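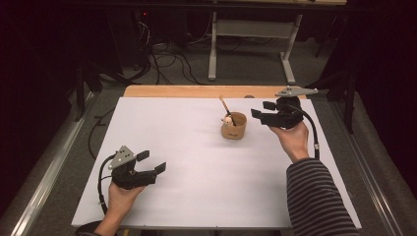 Little kraft-look cup, thin wooden stick, big white board. My favourite corner of the table.

I have become completely hooked on small paper cups. I know how that sounds! But ever since I packed up the craft drawers in April and found a sleeve of plain tan ones at the back (left over from a birthday, I think), they have crept into everything I do at a table. Beads go in one. Buttons go in another. Thin wooden sticks go in a third, and then the sticks lean out at all angles and look so cheerful that I can't bring myself to put them away.

Anyway, the board. If you do any sort of fiddly work on a timber tabletop, please try a white board underneath it. I resisted for ages because I like looking at the wood grain, and I still leave a strip of it showing along the back. But small pale things vanish on a light table, and anything with a bit of colour in it shows up so much better on plain white. You can slide the whole lot to one side when someone wants to eat, too, which has saved more than one half-finished project in our house.

Mine came from Skonlow, the framing place in Nimombridge that sells its offcuts out of a bin near the door. It cost me $9 and it has had glue, paint, tea and something purple on it. Wipes clean every time, apart from the purple.

What I love about the cup and stick business is how quickly it turns into a game. You stand the cup in the middle, drop a stick in and let it flop whichever way it likes, and then see whether something little and round will sit on the rim against it. My neighbour's kids stayed at this for most of an afternoon, and I had set out proper activities! With glitter! They barely looked at the glitter.

A few things I've picked up along the way. Short cups are much steadier than tall ones. If yours keeps tipping, a pinch of dry rice in the bottom sorts it out – you won't see it, and the stick stays where you lean it. Plain sticks grip better than the glossy painted sort. And keep a spare cup beside you for the bits that roll away, or you'll be finding them under the fridge until Christmas.

I bought my refill sticks in a bag of 1,000 from Sivgate, which was wildly optimistic of me. So far I have used 27 as plant labels (the seedlings are parsley and coriander, and I can never tell them apart until it's too late), plus a small handful for stirring paint. The rest live in a biscuit tin. If you have ideas for the remainder, please, please leave them in the comments.

Next I want to try printing labels for the cups. I had a go with a rubber stamp and the ink bled into a grey smudge, so I might do little stickers instead. Small type, dark ink, just on the front. I'll post the template once I've worked out why my printer insists on making everything oval.

Recent posts
Sorting the button jar by colour (and why I gave up)
The Sutter bookshelf, six months on
Parsley or coriander? A seedling update
What to do with 584 buttons
Washing paintbrushes properly, at last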